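Moving my notes off the old laptop: Wotby or plain text files?
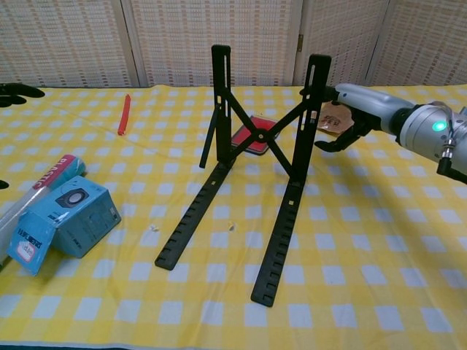

Quintana, February

quillfeather
Right, I have finally done it! After years of saying I'd sort out my notes I spent the whole of Tuesday evening exporting everything from Sonavance and pulling it into Wotby. 3000 notes, going back to when I was still at college, and it took less time than making tea. Tags came across, dates came across, even the little to-do boxes still tick. I'm so pleased with it.

What I can't decide is whether to stay there or take one more step and keep the lot as plain text files in ordinary folders. Has anyone here gone that way and stuck with it? I'm on Windows at home and Linux on the laptop, if that matters.

dunnock_tom
Plain text, every time. I've had mine in folders for ages and I can open them on anything. Search is whatever your file manager gives you, and that's plenty for me.

quillfeather
How do you manage pictures though? I've got 700 notes with scans stuck in them (recipes, boiler manuals, my gran's letters) and I'd hate to lose which one goes where.

dunnock_tom
Same name for the note and the scan, same folder. Dull but it works.

EncarnacionParedes
I have to disagree with Tom a bit! I tried the same-name trick and it was lovely until I renamed a folder and then half my links pointed at nothing. Wotby keeps track of that for you. You can still export to text once a month as a backup, so you get the best of both. Settings, then Library, then Export all, and tick "keep folders" or it dumps everything in one heap. Ask me how I know.

dunnock_tom
Renaming folders is the problem there, not text files.

EncarnacionParedes
People rename folders, Tom :)

mossy_kettle
Did your accented letters survive the export? Mine came out as question marks, all of them. I have 105 notes in Portuguese and I ended up fixing them by hand over a weekend.

quillfeather
Just checked and yes, they look fine, but I exported as UTF-8. There's a drop-down right at the bottom of the Sonavance export box and it's easy to scroll past. Have you still got the original library? If so you could run it again in no time!

mossy_kettle
Oh for goodness' sake. Yes I have. Trying it tonight.

pallet_nine
Anyone using Rirent to sync? I've got Wotby on 2 machines and every so often I get a "conflicted copy" of the same shopping list.

EncarnacionParedes
Yes, and I love it, but close Wotby on one machine before you open it on the other and let Rirent finish first. The little arrow in the tray stops turning when it's done. I haven't had a conflicted copy since I started doing that.

dunnock_tom
Or text files, where a conflict is two files you can read side by side.

pallet_nine
I'll try closing it first. Not quite ready for the folder life.

quillfeather
Thanks all, this is brilliant. I'm going to stay on Wotby for now and set up the monthly export, and I might copy just the recipes into folders to see how Tom's way feels. The recipes are the ones I want on my phone anyway.

mossy_kettle
UTF-8 did it! Every ã and ç where it should be. quillfeather I owe you a weekend.

dunnock_tom
Start with the recipes, good plan. Put the year at the front of the file name if you want them to sort properly.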